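4. Adjusting the chain on the Clallus 200

Park on level ground, engine off, and let the chain cool. Slack at the midpoint should be about 2 inches. 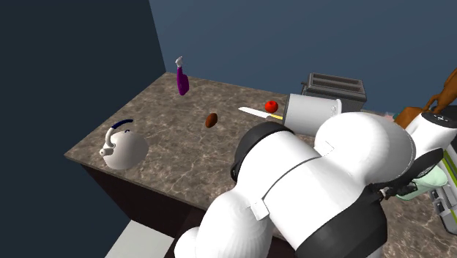 5. Tightening the axle

Turn both adjusters evenly, then tighten the axle nut – never ride with it finger-tight.

Caution: Keep fingers clear of the sprocket.
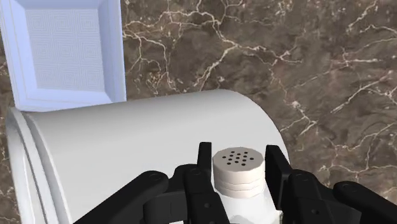

Chain lube goes on last, along the inner run, while you turn the wheel by hand. Use a thin, even coat and wipe off the extra. Dry powders are not a substitute, so anything that comes out of a shaker cap with small holes, like the white one shown, stays off the chain.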